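Questions we keep getting about the shared kitchen at Felevgate, answered fast. Ask So-ying Tam if yours isn't in here.

**Do I have to close the drawers?**

Yes. Every one, every time, all the way in. There's "close drawer" written on the floor by hand and people still leave them hanging out at shin height. Push until it stops.

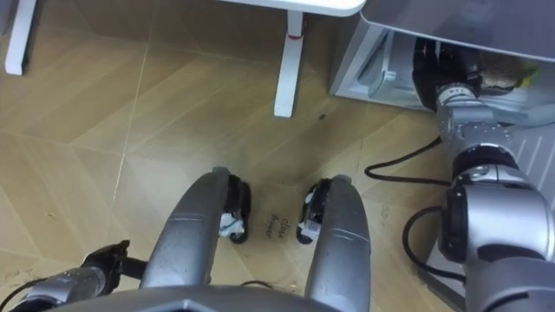

*Kitchen FAQ - page 2*

**A drawer won't shut. Now what?**

Something's sticking up at the back, nine times out of ten it's the ladle. Pull it right out, lay things flat, try again. Still stuck? Tell Azlan Wijaya. Don't kick it.

**Can I write reminders on the floor too?**

Please no. One is enough. Paper on the notice board, with your name on it.

**How do I clean the floor?**

Broom first, then a mop that's wrung out properly. Not a bucketful - the seams don't like standing water. Scuffs come off with a damp cloth and a bit of dish soap. Some of the dark spots don't come off at all, Arsen Bondarchuk has tried, leave them be.

**Who sweeps?**

Whoever cooked last. No rota, we had one in December and it lasted 6 days.

**Can I leave drinks out on the white table?**

While you're eating, sure. Caps on. After that they go in the fridge or home with you. Bottles left standing overnight get poured out in the morning, and yes that includes full ones. Sorry.

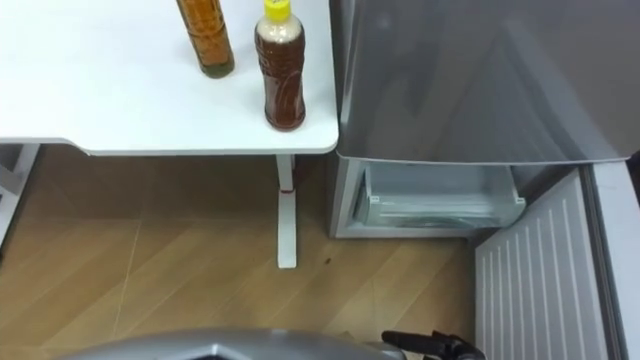
Same goes for sauces and cooking oil, if you brought it then put a name on it. Marker is in the top drawer (which you will then close).

**Whose shelf is whose in the fridge?**

Top is shared, anything there is fair game. The rest is first come. Initials on everything. Genivaldo Lins clears out whatever has no name, and he doesnt ask around first.

**Fridge door keeps popping open?**

Overfilled. Move the tall stuff, shut it again, wait a second to see that it holds. Never tape it.

**Can I move the table?**

Lift, don't drag. Takes 2 people. And put it back beside the fridge when your done, with enough room for the door to swing.

**Something spilled and I'm late for work.**

Wipe it anyway. Takes a minute. Juice left on that white top goes sticky and the next person gets it on their sleeves.

**Where do empties go?**

Rinse, cap back on, blue bin by the back stairs. Not in the sink.

**Lost the door code?**

Message Ostap Kravchuk before 6 in the evening, he's off his phone after that.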